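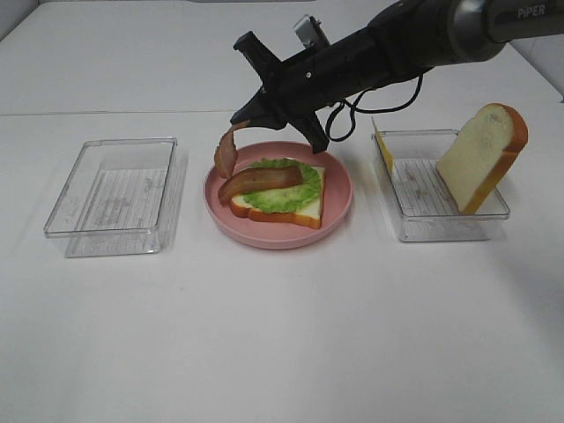
Item 3. Report on the visit to Leltidska (Thursday)

Tyra Nordin reported on the open day at Leltidska. The demonstration was a robot arm making a bacon, lettuce and cheese sandwich on a pink plate, with the ingredients picked from a clear bin. The bacon was not real, as far as she could tell, and she doubts the bread was either.

She was told a full sandwich takes 542 seconds. Our own line at Torvik does one in under 60. The host put this down to the demo settings – she asked for the faster settings and did not get to see them.

Nine firms had signed up for the visit. Most questions were about price, which Leltidska would not give. Gridari asked about washing down the gripper and got a brochure.

Tyra's view is that laying two strips of bacon on a lettuce leaf, one slice at a time, is a long way from a lunch counter. Sauce, wet tomato and torn leaves were not part of the program.

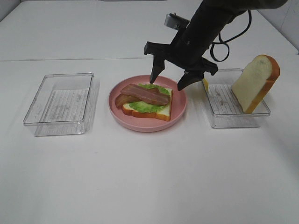
Femis felt this was too harsh and said that the same arm could be taught other jobs, such as loading trays, and that speed should not be judged from one visit. Tyra replied that she would like to see the trays first – and with real food.

Agreed: no money set aside for now. Tyra to ask Leltidska for a written price and a test with our own bread. Back on the agenda in November.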